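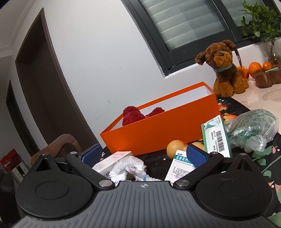 Medicine boxes and the orange box on the table

Sorting a mixed pile of medicine boxes, what to keep together?

Posted by flivbridge_kay, 11/05/2021

I am clearing the round table at my parents' place and the medicine has spread over most of it. Some of the boxes are Chinese medicines and some are regular tablets, like the Moxifloxacin Hydrochloride one. Mixed in with them are plastic bags, tissue, a diaper and a couple of soft toys. I have one orange box with no lid that I was planning to put all the medicine in. It stays on the table because they want to reach it sitting down.

Two things I can't decide. Do I take the blister packs out of the cardboard to save room? And is it OK to keep medicine in an open box if a grandchild visits every week? I read only a little Chinese, so I can't go by the names.

lusen42

Keep the cardboard. The name, strength, directions and date are often only on the box, and a bare strip with half the foil gone tells you nothing. If room is tight, fold the leaflet flat and stand the boxes on end with the names facing up.

For the ones you can't read, type in the English letters if there are any. My mother has a lot of these and many print the name in pinyin under the characters.

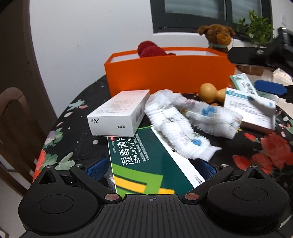 With a name like Shiduqing Pian you can search exactly what is on the front. "Pian" means tablets, and a number followed by 片 is how many tablets are in the pack. Write the use in English on a strip of masking tape and stick it on the side, away from the date. I did 20 boxes that way in one evening.

Anything prescription, such as the moxifloxacin, is an antibiotic and should not sit in the general box once the course is over. Ask the pharmacy if they take leftovers.

ronard_p

I would not use an open box at all with a child in the house. Get one with a latch and put it on a high shelf. Toys and medicine should not share a table either. Mine cost 8 dollars.

pillay_home

Agree about the lid. Also check dates first, before you sort anything. I threw out 5 boxes from my own drawer in April and the rest fit fine after that.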